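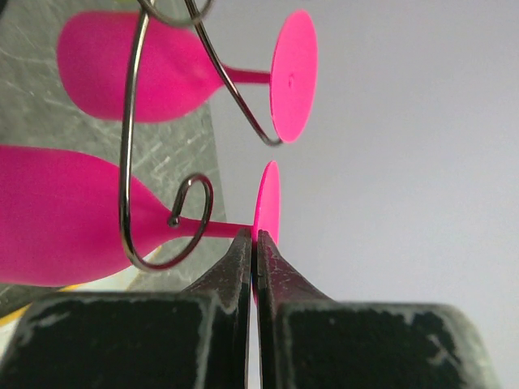
Navarro

4.2 Greifervergleich an gestielten Objekten

Verglichen wurden die Fingersätze Getstead und Gillari an einem Parallelgreifer mit Handgelenkkamera. Als Objekte dienten Stielgläser, die liegend in einem Drahthalter hängen. Angefahren wird der Fuß, dessen Kante zwischen den Fingerspitzen gefasst werden soll. Der Regler Prarnura blieb in allen Läufen unverändert, die Schließkraft betrug 8 N. Insgesamt gingen 139 Greifversuche in die Auswertung ein, 9 weitere wurden wegen Kommunikationsfehlern verworfen.

Maßgeblich ist der seitliche Versatz zwischen Fingerspitze und Fußebene beim Schließen. Bis 4 mm Versatz unterschieden sich die Fingersätze nicht. Darüber verkantete der Fuß bei Getstead häufiger, während Gillari ihn zur Mitte führte. Bei eng benachbarten Füßen begrenzt die Breite der Fingerbasis den Anfahrwinkel.
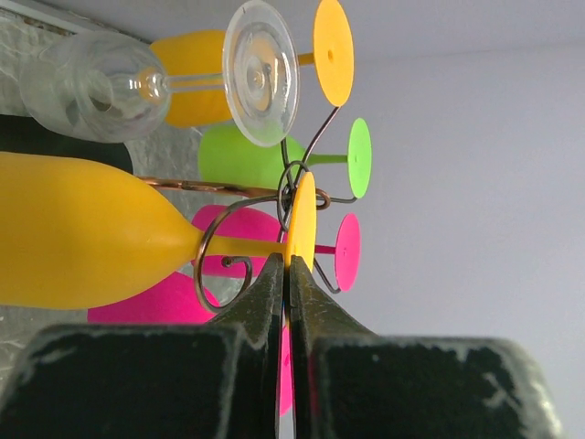
Ein Gutachter wandte ein, der Versatz lasse sich aus der Handgelenkkamera allein nicht zuverlässig bestimmen, sobald die Spitzen den Fußrand verdecken. Die Werte wurden deshalb aus der letzten unverdeckten Aufnahme und den Gelenkwinkeln berechnet. Der daraus folgende Fehler ist in beiden Bedingungen gleich und ändert die Rangfolge nicht.

Für stehende Gläser wurde die Anfahrt von oben getrennt betrachtet. Der Stiel ist dabei unter dem Kelch verborgen, die Greifhöhe muss aus dem Objektmodell stammen.
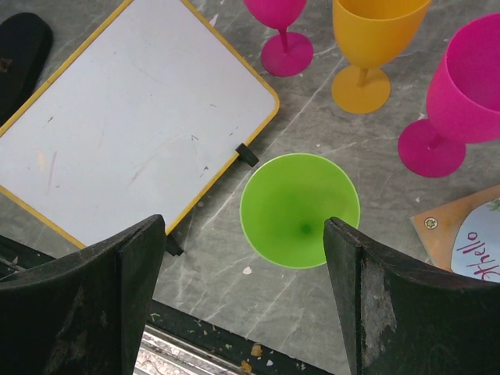 Abb. 7: Anfahrt auf das grüne Objekt, Ansicht der Handgelenkkamera.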